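Ticket 181: Callus two-arm sorting kit, wire bundles not released cleanly
Product: Callus kit (trial unit), Pikach control software
Customer: Gebretsadik
Opened: 10/22/21
Handled by: Julián Toledo, Ulteck support
Status: open, waiting on customer

Customer report
We are trying the kit on mixed electronic parts before we decide on a purchase. Boards, small motors and harnesses start in the steel tray in the center and go into the yellow bins on either side. Rigid parts are fine. Harnesses and loose wires are the problem. The arm picks them up, but after the gripper opens a strand sometimes stays hooked on a finger and the bundle gets pulled back out of the bin.

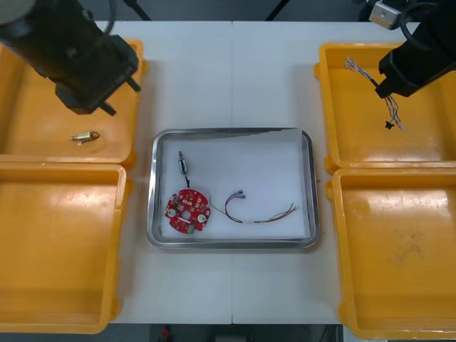 The fault shows up on both arms. We have swapped the fingers left to right and it made no difference. Release height is at the factory setting of 40 mm. Open dwell is 400 ms.

Reply, J. Toledo
Thanks. Please try these in order and run 8 harness picks after each change:
1. Lower the release height to 15 mm for the "flexible" part class only.
2. Raise open dwell to 900 ms.
3. In Pikach, turn on "straight retreat" so the wrist does not rotate until the fingers are clear of the bin rim.
Leave the grip force alone for now.

Customer update
Steps 1 and 2 done. Fewer snags, but not zero. Twisted bundles with open loops at the end are still the worst.

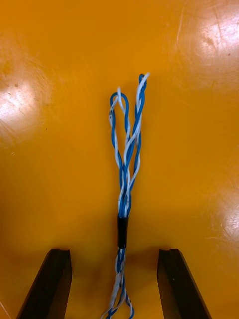
Step 3 is grayed out in our menu. The software says it needs a newer arm firmware. Is that update covered under the trial?

Reply, J. Toledo
Yes, it is covered. I have put the firmware on your download page. Update one arm at a time and redo the home position on each before you run parts. Also teach the grasp point on the wrap or connector where a bundle has one, and keep it off the loops. Please send the pick log when you have it.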